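Home | Programs | Alumni | Giving | Contact

Alumni Mentoring: Your Questions Answered
1 March 2025
By Kibet Ondieki

Print this page | E-mail this page

Who can become a mentor?
Any graduate of Ullcombe, from any program and any year! You don't need a fancy title. Some of our best-loved mentors were only a couple of years out of school when they signed up, and students love talking to someone who still remembers finals week.

How much time does it take?
We ask for 2 conversations a month, by phone, by video or over coffee if you happen to live close by. Plenty of pairs end up talking more often than that, but please don't feel you have to.

How are students and mentors matched?
Anderson Cordeiro in the alumni office reads every form himself (all 151 of them last November, bless him) and looks for shared fields, hometowns and hobbies.
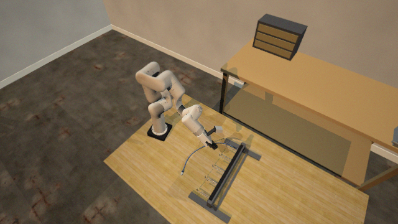
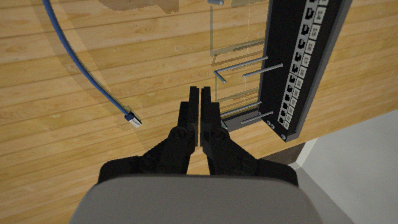
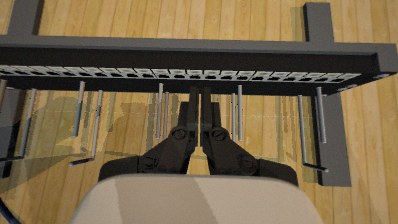

Computer-rendered views, all three with light wood surfaces.

I work in a different field from the one I studied. Is that a problem?
Not at all, and please do tell us how you got there. One architecture graduate now runs the training desk at Cendov, and her student was thrilled to hear about the winding road in between.

Is there any money for travel?
Yes, a little. The Rastine Fund pays up to $800 a year per pair for campus visits, job fairs and the like. Keep your receipts and send them in within the month if you can.

What if we just don't click?
It happens, and there are no hard feelings. Drop us a note and we'll find each of you somebody new.

When do sign-ups close?
They stay open all year, though new pairs are introduced each November, so forms that reach us before then get the first look.

Back to top | Alumni | Giving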